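May 13, 2018

Up far too early again, because next door's dog has decided that the bin lorry is its mortal enemy, so by half past six I'd had two teas and was standing in the back room in my dressing gown looking at the Lego-ish mountain. I say Lego-ish as half of it is Clomix, which is what Alby's sister bought the boys the Christmas before last, and the Clomix ones don't grip properly. You build a wall and it sighs and falls over. But they're mixed in now and there's no getting them out again.

I had promised Coralie I'd have the bricks ready for the playroom at the hall by tonight. She asked me back in October! In my defence she asked me while I was carrying a casserole. Anyway she rang on the landline (the landline!) to say Hamish Hapeta is collecting everything tomorrow in his van, so that was me told.

The whole lot had been living in the old Tamihana apple sack since we moved, and you can imagine the bottom of that. Hair grips, a dried-up felt tip, a marble, one of my good teaspoons, and a lump of something I have decided was once a raisin. I tipped it out on an old sheet on the floor and the noise brought Fletcher downstairs, which is more than calling him for breakfast has ever done. He's thirteen and says he is past all that, and then he sat on the rug and sorted for a solid hour without looking at his phone. I said nothing. I just kept putting toast near him.

First job was washing. I did them in the bath, in two goes, with the good washing-up liquid and an old nailbrush for the worst ones. Do not put them in the machine in a pillowcase, whatever my mother says — I tried that with the first batch years ago and we were finding bricks in the filter until Easter. Then out on towels on the landing, where I stepped on one in bare feet at twenty to nine and said a word that I hope the people next door took for the dog.

Then colours. I'd got it into my head that we should sort by size, because that's how I would want to find them. Fletcher said no, nobody under eight thinks "I need a medium one", they think "I need a red one", and I have to say he's right. So red, green and blue it is, in bins to match, and all the yellows and whites and the odd grey ones have gone back in the apple sack to be somebody else's problem. Probably mine.

The bins came from the Trulleck closing-down sale and they're the open sort with the low front, so a little one can get a hand in without pulling the whole thing over on themselves. I'm very pleased with them. The price labels were the devil's own work, mind you. I had a go with hot water, then with cooking oil, then with my thumbnail, and there are still raggedy white bits near the back of the green and the red. Hamish can have a go if he's that bothered.

By eleven we had the beige table clear enough to set the three of them out in a row and see how they looked. Rather smart, I thought. I kept moving things between them, though. The greens are more of a headache than you'd expect, as there's a dark one and a light one and they don't look related at all, but Fletcher ruled that green is green and in they both went.
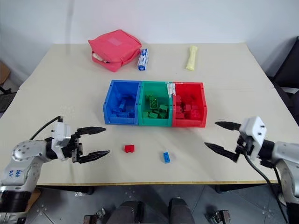

Afternoon, and what's left to do

Cup of tea number five, and a proper sit down. Still on the list:

The two strays in front of the bins, a little red one and a long thin bright blue one. I walked past them all through lunch. It would take me four seconds and I still haven't done it.

The pink bag at the back. It wants emptying before anybody puts it away, and I'm leaving that to whoever filled it.

Labels for the fronts. I thought I might draw a brick on each, for the ones who can't read yet, but Fletcher says a red bin full of red bricks explains itself. He has been insufferable since the sorting thing.

A note for Coralie about the Clomix walls, so she isn't blamed when they come down.

Shengli Lü popped round after lunch to give me back the ladder and stayed for a slice of the lemon cake. He told me his girls used to keep theirs in a Gamamley biscuit tin, one tin, every colour in together, and they'd rattle it for the fun of the rattle before they built a thing. I felt a bit sad about my bins for a minute. Half the joy of it when the boys were small was the rummaging, up to the elbows, looking for one hinge piece and finding something better on the way. But the hall lot have to be packed up by five on the dot, and nobody can tidy thirty children's worth of bricks into one tin with their coat on.

Alby came in from the allotment with mud to the knee and asked what we were having for tea. He looked at the bins for quite a while and then asked if he could keep back a few of the blues, as he's got an idea for propping up the seed trays. I said he could have 2. He's taken 18, I counted the gap in my patience if not the bricks.

Jacket potatoes, in the end, with the last of the cheese. Must get more cheese. And ring Mum, before she rings me.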